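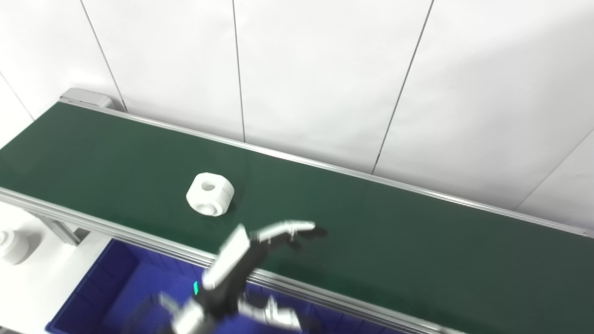

Hertta Huttunen | Religion, Media and Authority | Course notes, week 2 | Sep 9, 2026

Who gets to speak? Religious authority and new media

Welcome back, everybody! Last week we got through the syllabus and one good argument about whether a livestreamed service counts as attendance. I'd like to keep that argument going, because it leads straight into the topic for this unit: what happens to religious authority when the means of communication change.

Start with the word authority. In everyday talk we use it for a person ("she's an authority on Greek"), for an office ("the authorities") and for a text ("on what authority?"). Keep all of these in your head as you read. A lot of confusion in the literature comes from sliding between them without saying so, and once you start noticing it you'll see it everywhere.

Weber, quickly

Max Weber sorted legitimate authority into traditional, charismatic and legal-rational types. You probably met this in an intro class. For our purposes the useful part is that the types mix. A parish priest may hold an office (legal-rational), stand in a long line of custom (traditional) and also be a wonderful preacher (charismatic). Put his sermons on a video channel and viewers three states away receive mostly the last of these. The office doesn't travel nearly as well. Or does it? Some of the reading for next week says it does, and I love that piece for how stubborn it is.

Two stories about media and authority

The first story is erosion. Cheap print, then radio, then the web let people find religious teaching without going through their local leader. Members arrive with questions already half answered by a stranger. Leaders lose their hold on information, and with it some of their standing.

The second story is adaptation. Leaders learn the new medium, answer questions there, correct the strangers, and end up more present in members' lives than they were before. A rabbi who replies to text messages at 11 at night has a kind of reach her predecessor never had.

Please don't pick a side yet! Both stories can be true of the same congregation in the same year, and the fun is in working out which parts of a leader's role are being worn down and which are being built up.

Case: the Nastow letters

Our running case is the Nastow congregation, founded in 1869, which split over a newsletter long before anyone there had a computer. The minister wrote a weekly letter, and a group of members in Peltau began copying it out with their own comments in the margins. Those annotated copies went from house to house. The collection has 295 surviving letters, and I've put 30 of them in the reader, typed up, margins included.

Look at who the commenters quote. They quote scripture a great deal, they quote the minister's earlier letters against his later ones, and now and then they quote each other. By the end, the margins of one copy are longer than the letter. If that reminds you of a comment section, good, but be careful with the comparison. These people all knew each other's handwriting. What does it change when readers can tell at a glance who is speaking?

Pay special attention to the January letters, where the minister starts replying to the margins directly. Is he giving ground, or claiming it back? I've changed my mind on this more than once, and I'd be delighted if one of you changed it again.

Terms to know

Mediation: the process by which religious meaning is carried by some material or technical form (voice, scroll, screen).

Mediatization: the broader claim that social institutions, religion included, come to work according to the habits of the media. Stig Hjarvard is the name to look up.

Gatekeeping: control over which messages get through to an audience. Ask who holds the gate, and who put it there.

Epistemic authority: being believed because you are thought to know. Separate this from being obeyed.

For next time

Read the selected letters and the short Gudeta chapter in the reader. Skip the appendix unless you enjoy printing history (I do, so come talk to me about it).

Write one page on a single letter. Choose a margin comment and say what kind of authority the writer is appealing to, with the words on the page as your evidence. Quote by letter number.

The discussion section meets in Tisach 786, same as before. Bring the reader on paper if you can, as we'll be writing in the margins ourselves.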